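Section 4: Setting up the Forkance soil timer

OK, box open, parts on the counter, let's get this thing watering your plants! I've set up a bunch of these now (my own balcony first, then half my family's), and this order gives me the least trouble.

1. Pop the battery door off the back and put in 2 AA batteries. Alkaline, please. Mine kept losing its clock on rechargeables and I spent most of November blaming the pump.

2. Hold the round button until the display blinks, then set the hour and the minutes. It's a 24-hour clock, so ten at night is 22.

3. Fill the tank to the line and drop the pump in. Give it a little wiggle to get the air out.

4. Push the tubing onto the pump outlet. If it fights you, dunk the end in warm water for 30 seconds and try again.
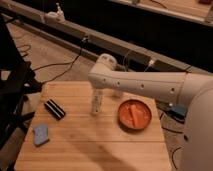 5. Run the tubing to your pots and press a dripper into each one, a couple of inches from the stem. Keep the drippers lower than the pump if you can, but always higher than the water in the tank. More on that in a second.

6. Press Test. You should hear a hum, then get a slow drip at every pot.

Note: my herbs are happy on 400 ml a day, split between morning and evening. Yours may want less in winter, so start low and poke a finger in the soil after a few days.

Caution: if a dripper sits below the water line in the tank, the water can keep siphoning after the pump shuts off. I found this out on a wood floor. Put the tank on the ground, pots up on a shelf, and you're good.

Caution: the timer itself isn't waterproof! Hang it under something.

If the display shows E and won't hum, take the pump out, rinse the little filter and go back to step 3.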